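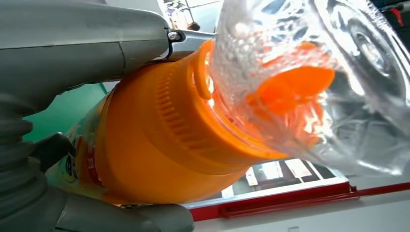
Subject: Re: [kurashi-yohki] 詰め替えサービス Sekent の導入について(ご相談)
Date: 2019年10月25日

いつも読むばかりで、たまに書くと文句ばかりの者です。今回も文句です。長いので、お急ぎの方は飛ばしてください。

> 共同購入の洗剤について、来春から Sekent の詰め替え方式に切り替えてはどうか、
> という話が出ています。専用ボトルを最初に一本買い、あとは集会所に置いたタンク
> から各自で入れていく方式です。

タンク方式そのものに反対するつもりはありません。うちの親の代には醤油も油も瓶を持って買いに行っていましたし、豆腐は鍋を持って行きました。容器を持って中身だけ買うというのは新しくもなんともない話で、昔できていたことが今できないはずはないと思います。

ただ、案内の文章を読めば読むほど、引っかかるところが増えました。以下、引用しながら書きます。

> 先方の資料によると、この方式でプラスチックの使用量を70%以上減らせるそうです。
> 市販のボトルを毎回買う場合との比較です。

まずここです。市販のボトルを毎回買っている家が、この会員のなかにどれだけありますか。私はもう長いこと、店で袋入りの詰め替えを買って、同じボトルに入れて使っています。たいていの方がそうでしょう。ドラッグストアの棚を見ても、場所をとっているのは袋のほうです。

であれば比べる相手は「袋の詰め替えを買った場合」のはずで、そこがいちばん知りたいところなのに、資料にはその欄がありません。作る側が出したくなかったのか、単に思いつかなかったのかは知りません。しかし、毎回ボトルを買って捨てる家を基準に置けば、たいていの方法は立派に見えます。毎晩外食する人と比べれば、うちの食費だって模範的です。

それから「使用量」が重さなのか、体積なのか、本数なのかも書いてありません。重さだとすると、専用ボトルは店のものよりかなり厚手でしたから、最初の一本の分を取り戻すのにどれだけ通えばいいのかという話になります。その計算も見当たりませんでした。先方に問い合わせるなら、ぜひこの点を聞いてください。「以上」という言葉がついている数字は、上のほうはいくらでも想像できるので便利ですが、条件を書いていない「以上」は、私は数字として扱わないことにしています。

> 専用ボトルは300ml入りで、600円です。丈夫なので長く使えるとのことです。

300mlは小さいです。うちは台所だけで使うならまだしも、洗濯用も同じボトルだとすると、しょっちゅう集会所に通うことになります。車で来る方もいるでしょう。洗剤を入れるためだけに車を出したら、減らした分がどこへ行くのか。歩いて来られる方ばかりではないのは、共同購入の受け取りの日に駐車場を見ればわかることです。

「長く使える」のほうも、本体のことを言っているのか、蓋のことを言っているのかがはっきりしません。経験から言いますと、容器でだめになるのはまず蓋です。本体が割れて捨てたことは、私の記憶にはほとんどありません。ポンプのばねがへたる、注ぎ口の弁が固まる、ねじ山がすり減って横にすると漏れる、そういうことで捨てるのです。

以前、Odik の台所洗剤を使っていた頃に、それをいやというほど味わいました。中身はよかったです。手も荒れず、泡切れもよく、今でもあの中身だけなら買いたいくらいです。ところが蓋が、押して出す形の、細い筋の先に小さな栓がついたもので、そこに乾いた洗剤が詰まる。お湯につけ、爪楊枝でつつき、しまいには栓の根元が裂けました。本体は新品同様です。蓋だけ売ってくれと書いて送ったら、「お取り扱いがございません」と返ってきました。それで結局、きれいなボトルを丸ごとプラごみに出しました。あれほど納得のいかないごみ出しもなかったです。

ですから、Sekent に聞いてほしいことの筆頭は、蓋だけ買えるのか、いくらなのか、その型を何年作り続けるつもりがあるのか、です。ここに答えが来ないうちは「長く使える」を信じる理由がありません。

> また、蓋の色で中身を区別できるようになっており、間違いが起きにくい設計です。

これも、そのまま受け取る気になれません。

蓋の色というのは、会社ごとに勝手に決めているものです。洗剤だろうと飲み物だろうと調味料だろうと、蓋の色だけで中身がわかるような共通の決まりを、少なくとも私は聞いたことがありません。一社の製品だけで暮らしている家なら通用するでしょうが、流しの下にいろいろな会社のものが並んでいる家では、同じ色の蓋がまったく違う中身の上に乗っています。しかも洗うときに外して、まとめて水切りかごに置くわけです。戻すときに入れ替わったら、その瞬間から色は嘘をつきます。

子どもや年寄りのいる家では、色がついていること自体が安心の材料になってしまうのが怖い。字を読まなくなるからです。うちの母は晩年、老眼で字が見えないものは全部色と形で覚えていました。会社が模様替えをして色が変わったとき、母は柔軟剤で床を拭いていました。笑い話で済みましたが、塩素の入ったものだったらと思うと今でもいやな気持ちになります。

私の考えでは、詰め替えて使う容器には、中身の名前と入れた日を大きな字で本体に書くしかないです。布テープに油性ペンで十分です。見た目は悪いですが、見た目の良い詰め替え容器というのがまた曲者で、最近は無地のそろいの瓶に全部移し替えるのがはやっていますね。雑誌で見るぶんにはきれいですが、停電の夜にあの棚の前に立つことを考えてみてください。

> 衛生面については、タンクは密閉式で、定期的に交換するので心配ないとのことです。

タンクの心配はしていません。心配なのは、みなさんが持ってくるボトルのほうです。

洗剤なら腐らないと思っている方が多いのですが、水で薄まると話が変わります。袋の詰め替えの裏にも、よく洗って乾かしてから入れてください、といったことが書いてあるものがあります。洗ったまま水気の残ったボトルに入れると、その水の分だけ薄まって、防腐剤の効きも弱くなる。継ぎ足しも同じです。口の細いボトルは中が乾きません。逆さにして干しても、肩のところに必ず水が残ります。夏なら一晩で済むこともありますが、梅雨どきは何日置いても曇ったままです。

では専用ボトルの口の広さはどれだけか。資料の写真では測れませんでした。手が入るとまでは言いませんが、せめて柄のついたブラシが入らないと、長く使えば使うほど内側がぬるぬるしてきます。長く使えることと清潔に使えることは別の話で、宣伝文はたいていこの二つを一息で言います。

去年、隣町の Ellosel が店の隅で量り売りを始めたとき、私は物珍しさもあって何度か通いました。なくなってしまったので今さら責める気はないのですが、あそこで見たことは参考になると思うので書いておきます。

はじめのうちは店の人がついて、一人ずつ容器の中を見て、濡れていれば断っていました。断られた人は当然むっとします。そのうち店の人は見なくなり、「乾いた容器をお持ちください」の貼り紙になり、貼り紙は洗剤のしずくで読めなくなりました。受け皿はいつもべたべたで、床も滑る。じきにタンクの前に段ボールが敷かれ、その段ボールが定期的に捨てられるようになりました。あの段ボールを誰かが計算に入れたという話は聞いていません。

やめた理由は存じません。店の人に聞いたら「いろいろ」と言われました。まあ、いろいろでしょう。しかし、うちの集会所で同じことをやって、うちだけうまくいくと考える根拠を、今回の案内からは読み取れませんでした。店には少なくとも店の人がいました。集会所は、鍵を開けた人が帰ったら、あとは使う人だけです。

> 固形石けんのほうがよいというご意見もあるかと思いますが、

先回りされてしまいましたが、あえて言います。固形で済むところは固形で済ませたらよいのではないでしょうか。容器の心配をいちばん減らせるのは、容器のいらない形のものです。

とはいえ、固形なら何でも結構という話でもありません。前に共同購入で取った Altıntaş のオリーブ石けん、覚えておられる方も多いと思います。物はよかったです。香りがきつくなく、溶け崩れもしにくい。ただ、一つずつ薄い紙で巻いたものが箱に入り、箱がまた透明な膜で包まれ、それが緩衝材と一緒に届きました。膜だの緩衝材だのを丸めてみたら、詰め替え袋よりかさばったのです。あのときは「自然素材だから環境にやさしい」という触れ込みでした。中身の話と包みの話を混ぜると、だいたいこういうことになります。

あれも、包みなしで箱ごと取って会員で分けるという頼み方ができたかもしれません。頼んでみましたか、と当時この場で書いたのですが、返事はなかったように思います。私の書き方がきつかったのでしょう。反省はしています。

> 環境のために、少しの不便はみんなで引き受けませんか。

案内のなかで、実はここがいちばん気になりました。

不便を引き受けること自体はかまいません。瓶を洗うのも、ラベルをはがすのも、蓋と本体を分けるのも、もう体が覚えています。気になるのは、不便であることが効き目の証拠のように扱われることです。手間がかかったのだから何かの役に立ったはずだ、という気分は誰にでもあって、私にもあります。ペットボトルの蓋を袋にためていた時期がまさにそうでした。ためて、洗って、干して、重いのを提げて持って行き、箱に空けるときのざらざらという音でいいことをした気になっていました。

あの蓋がどこへ運ばれて何になったのか、私は一度も確かめませんでした。確かめて、ちゃんと役に立っているとわかったなら、それでよかったのです。だめだとわかったなら、ほかのことに手間を回せたでしょう。どちらにしても調べるほうが先で、私は音だけ聞いて満足していました。人のことは言えません。

今回の話も、手間をかける前に確かめられることがずいぶんあると思います。まとめて先方に聞いていただきたいので、書き出します。

・市販の袋入り詰め替えと比べた場合の数字。単位も。
・蓋だけの販売があるか。値段と、いつまで作るか。
・ボトルの口の内径。
・他社の空き容器に入れてもよいか。だめなら、その理由。
・空になったタンクは洗ってまた使うのか、捨てるのか。
・こぼれたものの掃除は誰がする想定か。
・やめたくなったとき、残ったボトルとタンクはどうなるか。

四つめについて少し付け足します。私はこれがうまくいくかどうかの分かれ目だと見ています。どの家にも、空いた洗剤のボトルの一つや二つはあるはずです。まだ使えるそれを脇へどけて、600円払って新しいプラスチックの容器を買うところから始まる「プラスチックを減らす取り組み」というのは、どうにも順番がおかしい。安全上の理由があるなら聞きます。中身の表示の問題だというなら、表示の札を配れば済むでしょう。注ぎ口の形が合わないだけなら、漏斗があります。うちの漏斗は柄が欠けていますが、使えます。

最後のところも大事です。始めるときの資料に、やめるときのことが書いてあったためしがありません。集会所の物置には、すでに前の生ごみ処理機が置いてあります。あれをどうするのか、まだ決まっていませんでしたよね。

> 反対のご意見がなければ、次の受け取りの日にボトルの注文を取りたいと思います。

というわけで、反対の意見です。というより、上の返事が来るまで注文は待ってほしいという意見です。急ぐ理由が案内には書いてありませんし、来春からなら間に合うと思います。「初回特典は今月中」という一行が資料の下のほうに小さくありましたが、まさかあれに引っぱられているのではないですよね。ああいうものは、たいてい来月になると「ご好評につき延長」になります。

もし試すなら、全戸でいっぺんにやらず、希望する家だけで、手持ちの空きボトルを使って冬のあいだだけやってみるのはどうでしょうか。冬は乾きにくいので、むしろいい試験になります。減った袋の分と、増えた紙や雑巾や往復の分を、ざっとでいいから書きとめておく。書きとめる役は私がやってもいいです。文句を言うだけの人と思われているのは承知していますので、そのくらいはします。

返事の内容しだいでは、賛成に回ることもありえます。蓋が一つずつ買えて、口が広くて、よその容器でもいいということなら、私は最初の日に並びます。今の時点では、そうならないほうに賭けますが。

なお、前の便で来た粉石けんの大袋、うちでは湿気で固まり始めています。口を折って洗濯ばさみで留めるだけではだめでした。蓋つきの缶に移した方がおられたら、具合を教えてください。米びつの古いのが使えるか考えているのですが、においが移ると家の者に反対されています。

(引用の順番を案内の原文から少し入れ替えました。文言は変えていません。)

--
kurashi-yohki 容器と暮らしのメーリングリスト
返信は全員に届きます。個別のご連絡は宛先をご確認ください。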